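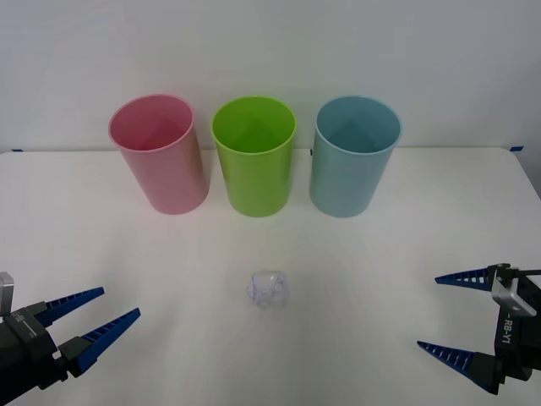 Annapurna Subramaniam wrote to ask whether she could set up the toss game with whatever cups were in her kitchen cabinet, and does it matter if they don't match. Use what you have! Mine are cheap plastic tumblers and the only thing I'd insist on is a wide mouth. Pick cups the same height, though, or everybody aims for the short one.

Section 2. Setting up the table

1. Clear the table and wipe it down. Crumbs make the cups wobble.

2. Push the table up against a wall. I played for months with it in the middle of the room and spent most of that time crawling under the couch (the wall stops the long shots, so do yourself a favor).

3. If you're using a cover, pull it tight and tape the back corners. Painter's tape is fine and peels off clean.

4. Set the cups in a row near the back, open end up, with a small gap between each one. Too close and a bad throw knocks two over at once.

5. Make your ball. Take a piece of scrap, squash it in your fist, turn it, squash it again. Keep going until it holds some kind of shape. 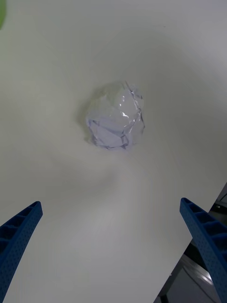 Then let go of it and give it a minute on the table, because thin stuff likes to spring open again. If it does, squash it some more, or twist the loose ends in before the last squeeze. Paper stays put better but it also bounces off the rim more. I go back and forth on which I like.

CAUTION: Plastic wrap and bags are not for babies and toddlers. With little ones at the table use a rolled-up sock and bigger cups, and put the plastic away where they can't get at it.

6. Put the ball down at the front, in line with the middle cup. That's the start spot, and it goes back there after every turn.

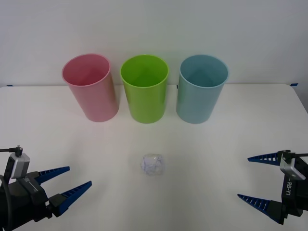
Manikandan Menon says his family skips the start spot and just hands the ball to the next player, and nobody has complained yet. Fine by me – but with kids I'd keep it, since it settles the "she was closer" arguments pretty fast.

7. Decide what each cup is worth before the first throw. Write it down. We play to 500, and a really long evening in May went to 2,000, which I don't recommend.

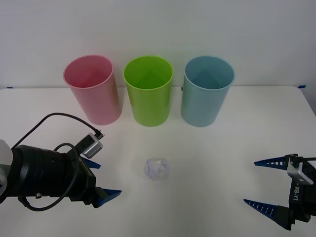 Scoring is easier to remember if you go by color and leave the order alone all game. Give the hardest points to whichever cup your players keep missing. With pink on the left, green in the middle and blue on the right, I'd make green the low one, as it's straight ahead of the ball and people hit it without trying. The outside two can be worth the same or not, up to you.

NOTE: If a cup tips over with the ball in it, we count it. Stand the cup back up in its place before the next turn.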